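Rorden two-finger or Skaveo three-finger for mixed bench objects?
Grippers and End Effectors > Comparisons
15 posts per page - Page 1 of 1

wafflecloth
Posts: 103
Started: 2019-12-30

Right, I have had both of these on the bench since October and I am no nearer to knowing which one to keep, so I'm throwing it open.

Same arm for both, same Adams controller, same daft collection of things to pick up. The Rorden is the parallel two-finger with the rubber pads. The Skaveo is the three-finger one that looks like it wants to shake your hand and then keep it.

So far:

Rorden: 353 picks tried, 55 fumbled.
Skaveo: 353 picks tried, 103 fumbled.

Which would settle it, except the Skaveo's failures are nearly all on flat things, and it is lovely on anything with a waist. The Rorden is dull and mostly right. I have worked with people like both of them.

Anyone run the pair side by side on soft or thin stuff?

pinchpoint
Posts: 27

353 each is a decent run, but were they the same 353? If you let yourself choose the order you'll have given the new toy the easy ones. Or the hard ones, depending on how you felt about the invoice.

wafflecloth

Same list, printed out, ticked in pencil. The invoice was dreadful and I may have been a bit hard on it in spirit, but the list was the list.

old_servo

Rorden. Next question.

Three fingers is for catalogues. You get one more thing to calibrate, one more cable to chew through at the wrist, and a grasp planner that thinks every object is an orange.

torque_of_the_town

Can't agree with that. We've used the Skaveo on bottles and tubs for ages and it forgives a bad camera pose in a way no parallel jaw will. If your object is 5 mm from where the camera says, two fingers knock it over. Three fingers sort of gather it in.

old_servo

Then fix the camera.

torque_of_the_town

With what, the spare afternoon I keep in the drawer?

pinchpoint

Before this turns into the usual - what's the camera doing? I had a Metness depth unit that was fine on boxes and hopeless on anything clear or shiny. Half of what I'd logged as gripper faults were the camera handing over a height that was plain wrong. Might be worth splitting your 55 and 103 by whether the fingers arrived in the right place at all.

wafflecloth

That is annoyingly sensible. I've got the approach poses saved, so I can go back through them. I suspect the clear plastic is costing me on both.

For what it's worth, the things on the list are a paper cup, a tray, a washing-up sponge, a feather, a flat case and a red disc with a string through it. The feather was a joke that got out of hand. Neither gripper likes the feather.

threadbare

Why the textured cloth, out of interest? I'd have thought a bare top would be kinder to the depth readings.

wafflecloth

It's kinder to the fingertips. On the bare top the Rorden pads were hitting hard enough on low grasps to trip the force limit. With a bit of give underneath you can press down a touch and slide in. The price is that thin edges sink into the weave, so you win on the sponge and lose on the case.

old_servo

Or set the force limit properly. I'm only here to help.

wafflecloth

Noted, and filed with the others. Current layout, cup upside down and the tray up on the sponge:
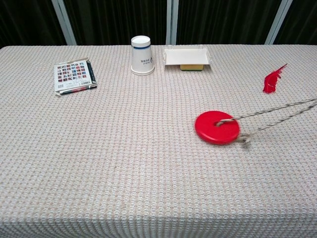

What fingertip suits a flat disc lying on cloth? A thin, stiff one with a slight bevel, brought in low from the side so that it gets under the rim before the other finger closes.

torque_of_the_town

Seconding the bevel. I'd go for the string first, though. Pinch both strands, lift, and let the disc hang. Three fingers will do that without any fuss.

pinchpoint

They'll do it and then the disc will swing like a pub sign and you'll be waiting for it to settle before every place. If cycle time doesn't matter, fine. If it does, take the rim.

old_servo

Agree with pinchpoint, which I don't enjoy.

threadbare

Does the Adams let you swap tool profiles without a restart these days? Mine wanted a full power cycle each time and I gave up comparing anything.

wafflecloth

On my firmware it does, as long as the payload is set before you enable the arm. Get it the other way round and it sulks until you turn it off at the wall.

Plan is as follows. Bevelled tips on the Rorden, standard tips left on the Skaveo, another 27 goes each on the disc and the case only. I'll split out the camera misses as suggested and post both sets of numbers, including the embarrassing ones.

torque_of_the_town

Bevelled tips on one and not the other? Bit of a thumb on the scale, that.

wafflecloth

Skaveo don't make bevelled ones. If you've got a file and a steady hand I'm open to offers.

torque_of_the_town

I've got a file. Send me the tip dimensions.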